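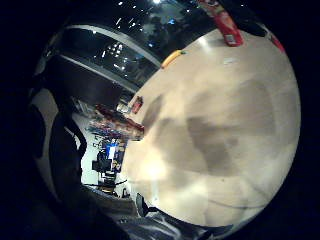 Why does a city-building game limit storage?
The cap forces the player to spend goods before collecting more, and this keeps the production loop moving.

Unit 4: Resource Loops in Mobile Building Games
Instructor: Gudrun Hamann

The case for this unit is Mimville, a town builder released by Onsri. A new account starts with 200 coins and a barn that holds 71 items. Crops, lumber and cloth share the same barn space, so a player who harvests everything at once will block the sawmill.

Terms used in this unit:
Source: any action that adds a resource to the account.
Sink: any action that removes one.
Converter: a building that turns one resource into another.
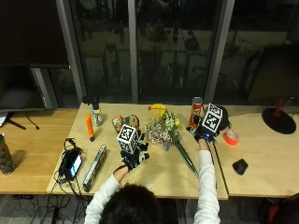 A converter has a fixed input, a fixed output and a timer. The Mimville bakery takes wheat and returns bread, which sells for more coins than the wheat did. The timer sets how often the player has reason to open the game. Short timers suit early levels. Later buildings run overnight.

The first barn upgrade costs 600 coins and the second costs 800. Note that the cost rises while the added space stays the same. Umesh Grewal's reading on sinks covers this pattern and compares it with Virngate, where upgrades are paid for in lumber only.

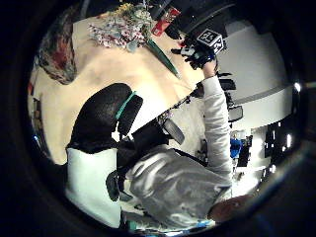 When a sink is too weak, coins pile up and prices stop mattering. When it is too strong, players wait with nothing to do. Check both conditions at each level, using the loop diagram from Unit 3.

Homework: draw the loop for one crop in Mimville. Label each source, sink and converter. Mark the point where the barn fills.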